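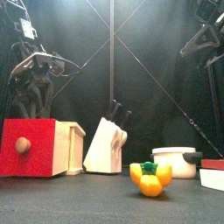
Figura 4.1 - Gaveteiro de brincar com frente vermelha e conjunto de utensílios de cozinha em miniatura.

Capítulo 4
O brinquedo em coleção: receção, registo e acondicionamento

Objetivos do capítulo
No final deste capítulo, o estudante deverá ser capaz de descrever o percurso de um brinquedo desde a entrada na instituição até à reserva, preencher uma ficha de registo elementar, distinguir marcas de uso de danos ativos e selecionar materiais de acondicionamento compatíveis com os suportes mais comuns.

4.1 Introdução
Os brinquedos entraram tardiamente nas coleções públicas. Durante muito tempo foram recolhidos como curiosidades, agregados a espólios familiares ou a conjuntos etnográficos mais vastos, e registados sob designações genéricas que hoje dificultam a sua identificação. Em inventários antigos é frequente encontrar numa só linha o conteúdo integral de uma caixa, sem indicação de materiais, proveniência ou estado.

A revisão destas coleções coloca problemas específicos. O brinquedo é um objeto composto: reúne na mesma peça, muitas vezes de pequena dimensão, madeira, metal, têxtil, papel e plástico, cada um com exigências próprias de temperatura e humidade. É também um objeto destinado ao manuseamento, e as alterações que apresenta resultam em parte do seu uso normal. Por último, integra frequentemente conjuntos - serviços de mesa, mobiliário de casa de bonecas, cozinhas em miniatura - cujos elementos se dispersam com facilidade e perdem significado quando separados.

O caso do Museu Municipal de Mudton, que acompanha este capítulo, ilustra bem estas dificuldades. A coleção de brinquedos reúne quase 2000 peças, provenientes na sua maioria de doações particulares. Quando a instituição iniciou a revisão do inventário, em abril, verificou-se que 87 conjuntos tinham sido registados como peças únicas e que os respetivos elementos se encontravam distribuídos por prateleiras diferentes da reserva.

4.2 A receção
Entende-se por receção o conjunto de procedimentos compreendidos entre a chegada física do objeto e a atribuição de um número de inventário. Nesta fase, o objeto recebe um número provisório, inscrito numa etiqueta de cartão sem ácido presa com fio de algodão. Não se utilizam etiquetas autocolantes, elásticos nem clipes metálicos.

A documentação que acompanha a doação é conservada em processo próprio. Recomenda-se que a declaração do doador seja recolhida no próprio dia e inclua, sempre que possível, o contexto de utilização: quem brincou com o objeto, em que localidade e em que época. Esta informação raramente pode ser reconstituída mais tarde. No Arquivo Gouveia, cujo modelo de declaração se reproduz no anexo B, o formulário reserva uma página inteira a este relato, que pode ser ditado e transcrito pelo técnico.

Concluída a entrada administrativa, o objeto permanece em quarentena, separado da restante coleção, até que se exclua a presença de insetos ativos. O serrim claro junto da base de uma peça de madeira, os orifícios de saída de contorno nítido e os casulos nas costuras dos têxteis são sinais que justificam o prolongamento deste período. Um orifício aberto durante o fabrico, para receber uma cavilha, um eixo ou um cordão, distingue-se em regra pela regularidade e pelo diâmetro, e deve ser descrito na ficha como elemento construtivo.

Na madeira clara, as manchas e os riscos são particularmente evidentes. O técnico regista a sua localização e aspeto, abstendo-se de os remover antes do exame por um conservador.

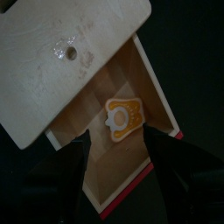
4.3 O registo
A ficha de registo tem por finalidade permitir que qualquer leitor reconheça o objeto sem o ter diante de si. A redação deve ser breve e obedecer a uma ordem constante: denominação, partes, materiais, cor, inscrições, dimensões e estado de conservação.

A denominação escolhe-se a partir de um vocabulário controlado. Termos como "loiça", "tachinhos" ou "coisas de cozinha" são aceitáveis no campo destinado à designação do doador, onde conservam valor documental, mas não substituem o termo normalizado. Quando o material não pode ser determinado à vista, a ficha indica a categoria mais geral. Escrever "plástico" é correto; escrever o nome de um polímero sem análise induz em erro quem, anos depois, tiver de decidir as condições de armazenamento.

Os conjuntos recebem um número principal, seguido de um número de ordem para cada elemento. Assim, uma gaveta solta conserva a ligação ao móvel a que pertence, ainda que tenha de ser acondicionada à parte. As dimensões são tomadas em milímetros, com os elementos móveis fechados, e anota-se a eventual diferença quando abertos. 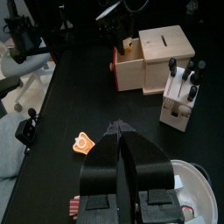 Deve inventariar-se um conjunto incompleto como conjunto?
O critério é a evidência documental ou material de que os elementos foram produzidos ou usados em comum. Havendo essa evidência, mantém-se o número principal e indica-se, no campo de observações, quais os elementos em falta. Na sua ausência, cada peça é registada individualmente e a relação presumida é mencionada como hipótese.

4.4 O acondicionamento
O acondicionamento deve proteger o objeto da luz, do pó, do choque e do contacto com materiais instáveis. Para a maioria dos brinquedos de pequena dimensão utilizam-se caixas de cartão neutro, forradas com espuma de polietileno em que se recorta o perfil de cada elemento. O papel de seda sem ácido serve para preencher volumes vazios e separar superfícies pintadas.

O peso de cada caixa deve permitir o transporte por uma só pessoa. Evita-se a sobreposição de peças, ainda que envolvidas, e os elementos metálicos são isolados dos têxteis, nos quais a corrosão deixa manchas dificilmente reversíveis. No exterior inscreve-se a lápis o número de inventário, acompanhado de uma fotografia do conteúdo.

Em Parkow, a reserva foi reorganizada segundo o material dominante, com 200 caixas de formato único e um sistema de registo ambiental da série Climanitz instalado em cada corredor. A opção facilitou o controlo da humidade, mas obrigou a separar alguns conjuntos mistos.
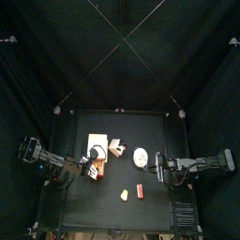

A separação física só é admissível quando a ficha indica, para cada elemento, a localização de todos os restantes. Sempre que um elemento muda de prateleira, a alteração é lançada no próprio dia em todas as fichas do conjunto. Em Parkow, a primeira verificação incidiu sobre uma amostra de 100 fichas e revelou que as omissões se concentravam nas peças deslocadas para exposição temporária, cujo regresso à reserva não fora anotado. O formulário de movimento interno passou então a exigir duas assinaturas, uma à saída e outra à entrada. O respetivo modelo encontra-se no anexo C e será utilizado nos exercícios práticos da secção 4.5.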